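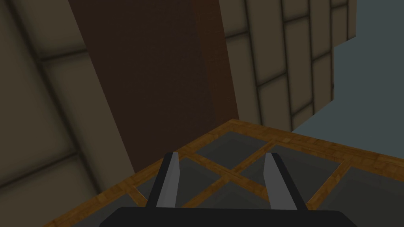 # Sim gripper says it's closed but the fingers never move

**Hường Lý**

Hi all, I've been stuck on this since Wednesday and I'm running out of things to poke at. I'm running a simulated arm with a two-finger gripper, view from the wrist camera, and the fingers just stay open. I send a close command, the controller reports success, the joint state even says 0.0 — and in the camera view there's still a gap you could drop a mug through.

The arm itself is fine. It goes to every pose I ask for and it can drive down over the tiled floor and back up all day long. It's only the gripper that ignores me. What makes it worse is that my grasp check reads the joint state and not the camera, so the script happily decides it has picked something up and goes off to place it. I ran 101 episodes overnight before I looked at any of the video. You can guess how many of those I get to keep!

Things I've tried: restarting the sim, raising the gripper force from 21 to 80, and reinstalling the Darka plugin. No errors in the log at all. The same script worked fine before I swapped in the new gripper model. Any ideas?

**Leonardo Benedetti**

Try updating your graphics driver. I had a thing once where stuff wasn't moving on screen and that fixed it.

**Kerttu Ahonen**

I don't think it's the driver, if the arm is moving in the same view then the drawing side is keeping up.

I'd look at the joint names first. You said it broke when you swapped the gripper model, and I lost most of a weekend to this exact thing with Darka. The plugin looks up the finger joints by name, and if it can't find them it makes its own placeholder joints and carries on without a peep. So your close command goes to the placeholders, they close beautifully, the state comes back 0.0, and the real fingers sit there doing nothing. It also explains why more force did nothing for you (please put that back to 21 before you fix the names, or the first thing you grab is going to shoot across the room).

Open the model file, find what the two finger joints are called, and compare them letter by letter with the config. Mine had an underscore where the config had a dash. Then print the full joint list once the sim is up. If you see more gripper joints than your gripper has, there's your problem.

If the names do match, check whether the second finger is set to mimic the first. Some importers drop that tag, though then you'd normally see one finger move and not the other, so I'd put it lower on the list.

And whatever the cause is, please don't leave the grasp check like that. Read the finger positions from the physics side and compare the gap to the width of the object. A check that only asks the controller how it feels is bad enough in sim, and if you ever move this script to real hardware you'll have an arm swinging around convinced it's holding something.

**Hường Lý**

Kerttu, it was the names!! The new model has "finger_left" and my config still said "left_finger". Two extra joints sitting right there in the list. Fingers close now, force is back to 21, and I'm rewriting the check tonight before I queue anything else.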